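Bradus reference manager, one semester in

Switched to Bradus in February after my old citation setup choked on a thesis chapter. Short version – good, not great, would pay again.

I'm a second year PhD student in computer science, so mostly conference papers, lots of preprints, too many PDFs. Import took 11 minutes for a library of up to 1000 entries (I never cleaned out the duplicates, so who knows what the real number is). Tags came over fine. Notes came over without line breaks, wich was annoying but fixable.

Search is the best part. Full text, fast, finds stuff inside appendices. Typed half a theorem name and got the right paper first. The reading pane is decent too. Highlights in four colors, comments down the side, no lag on long surveys.
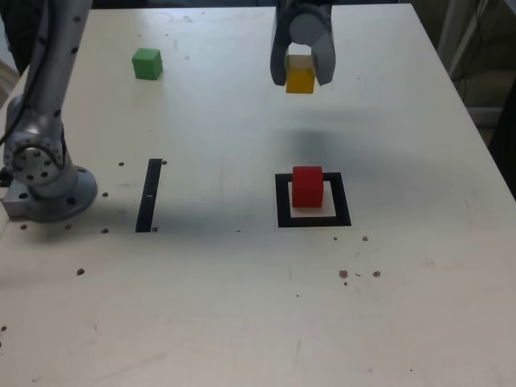

Group folders are weaker. Lộc Trình shares his reading list with our whole lab at Dadirdale and every time he renames a folder my copy shows up twice. Support answered the same evening, said known bug, no date for a fix. Still there.

BibTeX export mostly clean. Checked 33 entries by hand before a deadline and two had the workshop listed as the main conference. Capital letters in titles get protected automaticaly, finally.

Mobile app – skip it. Logs me out constantly.

Compared to Brorness, which I used before: Bradus is quicker and uglier. Brorness has the nicer Word plugin, if you write in Word. I don't.

Free plan stops at 800 papers. Student plan is fine for the price, just turn off auto-renew when you sign up, it's under Billing and not under Account.

Four stars. Would be five with working folders.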